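**Progress report to the Galtine fund, 2018-05-02**
Project: shared desks and supplies, Natetti office

Work on the shared desks is going to plan, though sorting has been slower than we allowed for. Of the 3746 approved, we have spent roughly 2000, mostly on monitor stands, trays and cables.

**Sorting and storage**

Loose items from the desks are being put into plastic bins before anything is given a fixed place. Cups, bottles and other containers go in one group, electrical parts in another. Labels will come last, once the groups have settled.
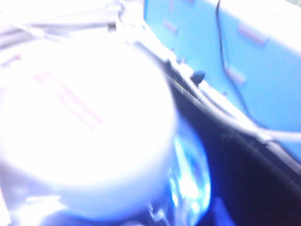

We had planned to buy lidded boxes from Linier as well. The open bins are easier to use day to day, so that order is on hold and the 400 set aside for it has not been touched.

**Desks**

The monitors now go on raised stands, with the mouse kept on the stand when the desk is not in use. Laptops stay closed on the desk below. Cables are still the weak point – most of them hang or lie across the work surface, and power adapters take up space next to the laptops.

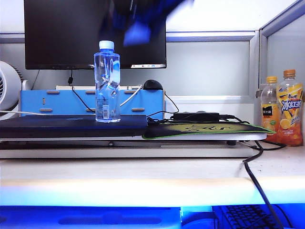
Clips and a cable tray for each desk are on order from Mac Mathúna. We would also like a simple rule on drinks near the equipment, and a draft will go out to staff with the next notice.

**Still to do**

- Fit the cable trays at all 4 desks
- Label the bins
- Decide on the Linier order
- Send final receipts in September

No change to the budget is requested at this stage.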